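4.3 Setting up the staff survey for a merger

Use this section when two companies are being joined and you want to compare how their people work before the closing date. You need a Kodoris account with Deal Lead rights and an employee list from each company.

Before you start

Ask each company's HR contact to remove contractors and anyone who has already given notice. Kodoris reads the list as is and will send an invitation to every address on it.

1. Open Deals and choose New People Review. Type a name for the deal. Staff will see this name, so use the code name if the merger has not been announced.

2. Under Companies, add both firms. The one you add first becomes Side A in all reports. The order can't be changed later.

3. Upload the two employee lists. Each file may hold up to 300 rows. Split longer lists and upload the parts one after another. 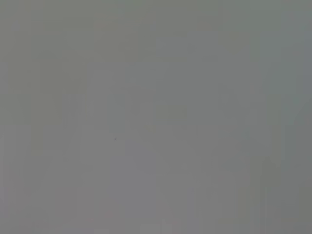
4. Match the job levels. Kodoris suggests a match for each title, but titles such as "associate" often mean different things at two firms. Check every line marked in yellow.

Caution: Once invitations go out, job levels are locked. To correct one you must close the survey and start again.

5. Select a question set. The Standard set covers pay, reporting lines, decision making and plans to stay. The Short set leaves out reporting lines.

6. Set the smallest group size for reports. Groups below this size are folded into the next level up. Do not go lower than the figure your legal team has approved.

7. Name two reviewers, one from each side. Both must approve the survey before it can be sent.

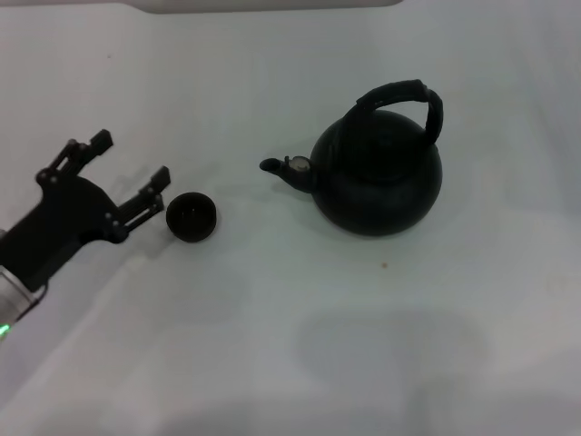

8. Click Send Test. Read the test message on a phone as well as a computer, then click Release.

Note: If Release stays gray, one of the reviewers has not yet approved. Open the Reviewers tab to see which one.

If you get an error

Error 102 means the same email address is on both lists. Remove it from one list and upload that file again. For any other error, send the message text and the deal name to Cecilia Akpalu at the Stuklow help desk.

Section last revised 28 May 2025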